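Friday, October

Started 7.40. Bench was still warm from the drying cabinet underneath, so moved the starter jars to the sill before doing anything else.

Flour trial, batch 7. Same recipe as last week but with the Clolberg wholemeal in place of the Saraç. Birsen wants to know if we can swap without changing the water. My guess is no.

Jar A (Saraç, control): fed 7.50, doubled by 11.30. Smell fine, slightly sharp.
Jar B (Clolberg): fed 7.55, only up by a third at 11.30. Stiff when stirred, pulls away from the glass.
Jar C (Clolberg plus 38 g extra water): fed 8.00, a bit behind A but close. Looser crumb expected.

Ash figures on the Clolberg sack don't match the sheet Hüsnü Dönmez sent round. Asked him which one is current. No answer yet.
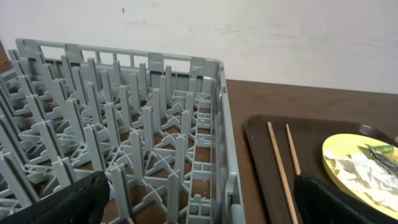
Loaves in at 1.15, one from each jar, all 246 g dough weight because the small tins are the only matching set. B needed an extra 20 minutes' proof and I still think it went in early. Oven thermometer and dial disagree again – used the thermometer.

Out at 1.50. A is as usual. B is tight along the base and split on one side. C has a good height, but the crust is paler than A and it was still tacky in the middle when cut. Should have left it to cool longer. Birsen Çetinkaya preferred C for flavour, I preferred A.

Rolleck scales drifting by a gram or two after they've been on for a while. Re-zeroed before each weighing. If it carries on, use the old Pokard ones, which are slow but steady.

To do:
Repeat C with less extra water, try half.
Write the sack number on the jar lids this time.
Chase Hüsnü about the ash sheet.
Rye still not tested, and we are down to one bag of it.

Jars fed again at 4.30 and put in the fridge, B on the lower shelf.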